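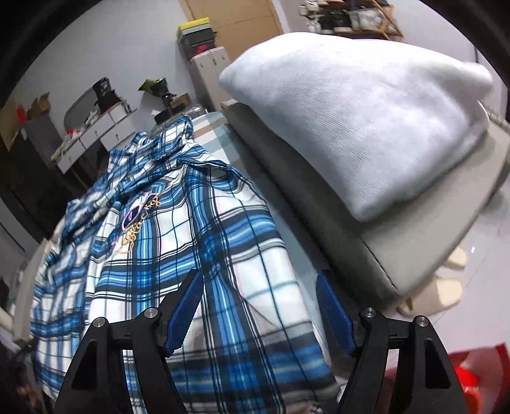
Who may use the hand-held gripper before the checklist is signed?
Only the person carrying out the inspection, and only with the power supply to the bench arm switched off.

Rarkthorpe Shared Workshop
Inspection checklist with comments: Rotus hand-held gripper and Arik bench arm
By Firouzeh Nouri
July

The checklist applies to the gripper wherever it is used, including members' homes. Items marked "Hold" must be cleared before the next session.

1. Finger brackets
Result: Pass
Comment: Both black brackets were checked by hand for cracks, with particular attention to the corners of the triangular cut-out. A burr on one inner edge was filed smooth.

2. Screws at the fingers
Result: Pass after correction
Comment: One screw turned under light pressure. It was removed, cleaned and refitted with thread locker. Members are asked not to use the long driver on these screws.

3. Gripping pads
Result: Pass
Comment: The ribbed blue pads are seated and show no lifting. Lint is to be brushed out of the ribs after any work with clothing or bedding. Solvent must not be used on the pads.

4. Pinch points
Result: Pass
Comment: Fingers open and close without catching. Keep the free hand clear of the pads while closing. Loose sleeves and cords are to be secured first.

5. Floor and walkway
Result: Hold
Comment: When the gripper is used in a bedroom, footwear and bags are to be moved out of the walking path. The operator tends to look at the pads and not at the floor, and glossy tile gives little warning of a spill. The home-use sheet needs a line on this.

6. Fabric handling
Result: Pass
Comment: Shirts with embroidery are permitted. Lift by a plain fold where possible. Pins, badges and loose buttons are to be taken off beforehand.

7. Bench arm, emergency stop
Result: Pass
Comment: The stop was pressed 2 times, once at rest and once during slow travel. The arm halted on each occasion. The button guard is stiff and should be looked at.

8. Bench arm, wiring
Result: Hold
Comment: The Zamani motor cable rubs against the base plate at full rotation. A clip and a length of sleeving are required. The arm is limited to half rotation until these are fitted.

9. Service interval
Result: Noted
Comment: The gripper is due for new pads at 3,000 closures. The written log has gaps, so the pads will be replaced at the next service regardless.

10. Storage
Result: Pass
Comment: Return the gripper to its case with the fingers open. The case goes on the lower shelf, away from the heater.

Items 5 and 8 remain open. Corrections are to be reported to F. Nouri within 72 hours of completion, and the signed sheet kept with the tool.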